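4. Surface Clearing and Wiping

4.1 Task definition

The third group of tasks in the study covers work done on flat horizontal surfaces: picking up small items, moving them to a stated place, and wiping the area they occupied. These chores are often treated as solved in the literature because each of their parts has been shown to work alone. Grasping a cup from a table is routine for current learned policies, and so is a wiping stroke along a planned path. The question asked in this section is whether the parts hold together when a person would judge the result as a finished chore.

We define a surface task as complete when three conditions are met. Every item named in the instruction is at its target location. Nothing outside the instruction has been moved by more than a hand's width. The surface carries no residue that a rater standing at normal height can point to. The last condition was added after the pilot, in which raters disagreed with the automatic score on a large share of the wiping trials (see Section 3.4).

4.2 Demonstrations

Training data for this group consists of 894 demonstrations recorded by human operators with a hand-held two-finger gripper. Collection took place in private homes and in one furniture workshop, and was finished in March. Operators were told to work at their usual pace and to correct their own mistakes as they would in daily life, so failed grasps and second attempts remain in the data. Recordings were dropped only when tracking was lost for more than 2 seconds.

The hand-held format gives a view close to the work and keeps the geometry of the fingers constant between collection and deployment. It also has a known cost. At the height used for small objects, the view contains little except the surface itself, and the policy must act with few landmarks. Wood grain, glare and the soft shadow of the fingers then make up most of what changes between one moment and the next.
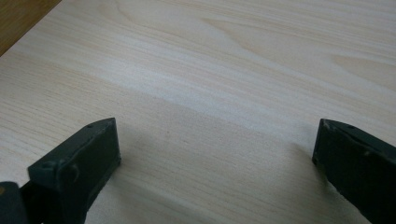

Three policies were trained on the same data. The first, Statby, predicts short sequences of gripper poses from the most recent view alone. The second, Girow, adds a memory of earlier views, sampled at a fixed interval. The third, Rweyemamu, uses the same memory but also predicts the distance between fingertips and surface as an auxiliary output. All three ran on the same fixed-base arm, referred to as Vuvo in the tables, with no change to hardware between runs. Each policy was tested in 600 trials, divided evenly between clearing and wiping.

4.3 Results on clearing

Clearing was the stronger of the two task types for all policies. Rigid items with a clear outline, such as cups, pens and boxed goods, were moved reliably. Performance fell with item height. Coins, washers and loose paper were the weakest cases, and here the policies differed from one another. Statby tended to close the fingers above the item and lift nothing, then repeat the same motion at the same height. Girow usually tried a second location. Rweyemamu made contact with the surface more often and recovered more of the flat items, but it also pushed some of them over the edge.

A separate problem concerned marks that were not items. Knots, stains and small dark specks in wood were at times approached as if they could be grasped. Human operators resolve such cases by touch, often without pausing. The policies have no tactile input, and an attempt on a mark in the wood looks to them much like an attempt on a crumb until the lift. Most of these attempts did no damage, but they used up the time limit. Josphat Were, who scored the workshop trials, noted that a joiner would accept a slow machine at a bench sooner than one that has to be called away from the same spot.

4.4 Results on wiping

Wiping exposed a different weakness. Coverage of the surface was adequate for all policies when measured from the path of the cloth. The raters' scores were much lower. Debris was spread along the stroke and left in a line where the stroke ended, which the path measure does not register. On pale or glossy surfaces, glare also hid residue from the gripper view, and the policies stopped early.

Rweyemamu kept the steadiest contact and was rated highest, although it left streaks near the edges of the board. There, operators tilt the wrist and let the cloth hang over the side. The motion is present in the demonstrations, but the arm reproduced it only in part, and we attribute this to joint limits — the posture falls near the end of the wrist's range.

4.5 Disagreement between raters

Lilian Nzioka and Mercy Khaemba rated all household trials independently on a scale of 1 to 5. Agreement was high for clearing and moderate for wiping. In most disputed wiping trials, one rater had judged the surface fit for use and the other had judged it clean. We kept both readings and report them separately, as the distinction bears on what a household would ask of a machine.

4.6 Limits

The surfaces tested were all rigid and level. Tablecloths, cutting boards that slide, and surfaces crowded to the point where items must be stacked were left out. No trial included liquids. The results should be read as an upper bound for the chores in this group, and the gap between automatic and human scores suggests that published success rates for wiping need to be checked against the surface itself.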